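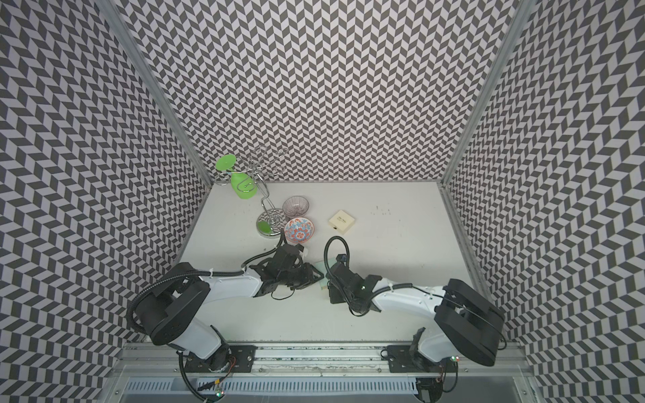
*Cell 2, both arms on the front rail, glass rack at the back left*

**gitow_bench:** Left arm's wrist cable keeps catching on the rack. Right arm is fine. Would you shorten the loop or move the rack?

**Bezerra49:** Shorten it. Clip it along the white link like you have on the right.

**jimbridge:** Disagree. Ours at Grosmont was clipped tight and the connector failed in September. Leave slack at the wrist and check the thin wire under the gripper too.

**Bezerra49:** Slack is what's catching.

**gitow_bench:** I'll add one clip near the shoulder and leave the wrist alone for now.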